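Course Handout 6: Faults Without an Error Code
Module: Service Robots in Household Settings
Instructor: Detlef Ostermann, Bornmont
Version of July 9, 2026

Please read this handout before the lab session. The first half describes a fault we had in our own kitchen setup in October. The second half is the method I want you to use when you write your fault report.

1. What is a silent fault

A robot can fail in two ways. In the first way, the controller notices something and stops. There is a code, a light, a message in the log. These faults are annoying, but they are easy to teach, because the machine tells you where to begin.

In the second way, the controller is satisfied and the task is wrong. The arm reaches its goal, the gripper closes, the log says "done", and the object is still on the table or it is on the floor. I call this a silent fault. Most injuries and most broken dishes in our lab come from the second group.

2. The case: run 1622

The task was simple. The arm had to pick up a fruit from a plate at the right side of the counter and put it down on the cutting board. We used the Rurex arm with the two-finger gripper and the Darneo planning software, version 5. The task had been executed many times by the group in Steinbach before the setup came to us, and we changed nothing in the program.

In run 1622 the arm moved to the plate, closed the gripper on a lemon, lifted it and moved to the left. Over the board it went down and opened. The planner reported success. But the gripper opened 30 mm too high. The lemon dropped, rolled over the front edge of the counter and hit the foot of a student. It was only a lemon, and she laughed. With a knife or a glass we would have filled in a different form.

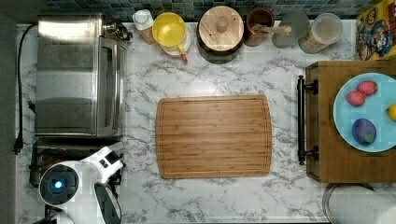

Fig. 1. Kitchen workspace with the arm at the left, the cutting board in the center and the fruit plate on the tray at the right.

Look at the kind of surfaces in Fig. 1, for they are important for what follows. The counter is white with gray veins, and the toaster oven has a brushed metal top that reflects light. The clear glass jar at the back is hard to see against the marble pattern even for a person. A depth sensor has more trouble than we have.

3. How we searched

First we suspected the gripper. This is the usual reaction, and it cost us one afternoon. We opened and closed it without load, we compared the finger position with the command, and both agreed.

Second, we suspected the base. If the base moves a little, every height is wrong. We checked the mounting and found all screws tight.

Third, we looked at the height map which the planner had stored for run 1622. There we found it. The planner believed that the top of the board was 30 mm higher than it really was, but only in one region, near the middle. The rest of the board was correct. A reflection had produced a group of false depth points, and the software had taken them for a real surface. It then did what we had asked: it went down to the surface and opened.

Please note the order. We began with the part that moves and came last to the part that measures. The stored map was available from the first minute, and reading it takes less time than taking out one screw.

4. Why the safety functions stayed quiet

The force limit did not react, as there was no contact. The speed limit did not react, as the speed was correct. The workspace limit did not react, as the arm was inside its zone. Each function worked as designed. None of them had the duty to ask whether the object was really standing on something.

In the lecture we will discuss the difference between a protective function and a check of the task. Students often mix these two. A protective function limits the harm which the arm itself can do. A dropped object is outside of its view.

5. What we changed

– The arm now goes down slowly until it feels a light contact, and only then the gripper opens. If no contact comes within the expected distance, the arm holds the object and calls the operator.
– The board height is measured once by hand and entered as a fixed value. The depth map may differ from it by 5 mm. With a larger difference the run does not start.
– No person stands directly at the counter during a placing motion, also when the object is soft.

The first change makes each placement slower. The colleagues in Steinbach did not like this, and I understand them, but we keep it.

6. Your fault report

Work in pairs. You will receive the stored data of one run, and it is not run 1622. Write no more than two pages. Begin with what was observed, in the words of a person who stood beside it. Then write what the robot believed at the same moment. Put the two next to each other and mark the first point where they are different. Only after this you may write the word "cause".

Do not write "sensor error" without the name of the sensor and the time in the log. Reports with this expression alone will be returned.

Before you enter the work area in the lab, find the stop button and press it once while the arm is standing still. Check that the status changes to "stopped", then release it. Bring closed shoes.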